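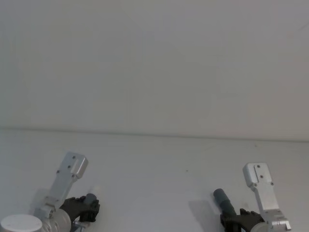 Danica Kratochvíl wrote in to say her washing machine hose has dripped on and off since April and every tip she finds online starts with "call a plumber". Fair enough Danica. Most drips under a sink or behind a machine are a ten minute job, so this page is for you.

By Giuliana Rengifo
2023-01-21
4 min read

Hoses, wastes and the odd joint. No fancy tools. Old towel, washing up bowl, torch, decent light.

Before you touch anything
Water off. Machine off at the wall as well. If the little tap behind the machine is stiff don't lean on it with pliers, work it back and forth by hand, drop of oil, go and have a tea, try again. Ours took two goes.

Bowl under the joint. There's always more water in a hose than you think, have a second bowl handy. Towel under the bowl.

Finding the drip
Dry everything with kitchen roll. Then wrap a fresh dry bit round each joint in turn and wait 30 minutes. Wet paper = your leak. Start at the top, water runs down the outside and drips off somewhere else completley. I once replaced a perfectly good trap that way.

Joining two lengths of hose
Only for waste or garden hose please, not mains feed. Mains feed gets a new hose, end of.

Cut both ends square. A sharp knife and a slow roll of the hose under the blade does it better than scissors. Clips go on BEFORE you push the joiner in (everyone forgets, me included). Dip the ends in a mug of hot water for a minute and they'll go over the barbs without a fight. Push right up to the shoulder, slide the clips back, tighten till snug. Stop there. Overtighten and you'll split it.

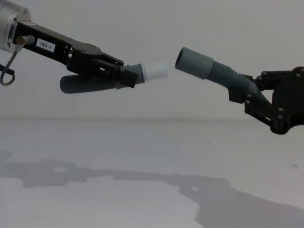

Plastic nuts under the sink
Hand tight, then a quarter turn. Rubber glove gives you plenty of grip. If it still weeps, undo it and look at the washer. Flattened, cracked or in back to front, nearly always one of those. A mixed bag of washers from Lallico in Merstead lasts us years.

Tape or no tape? Tape on metal threads. Not on plastic nuts with a washer, it stops them seating. Ratree Wattanapong disagrees and tapes everything, her kitchen is dry, so what do I know.
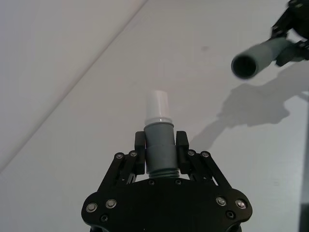
Buying the right part is where most people lose an afternoon. Measure the outside of the pipe, write it on your hand, and take the old bit with you to the shop. Photo on your phone too, from the side. A plain grey fitting like this one, a touch wider round the middle and narrower at the neck, looks the same as a dozen others on the shelf, and one size out is no use at all. Buy two if they're cheap. Keep the reciept.

Afterwards
Water back on slowly. Feel round each joint with dry fingers, then run a rinse cycle and feel again. Leave the kitchen roll down overnight. Check in the morning before you push the machine back, and mind you don't kink the hose when you do.

Smelly waste next time, got a good one from Pornthip Chaiyaporn involving soda crystals and a very old kettle.

We use cookies to keep this site running. Accept all / Manage choices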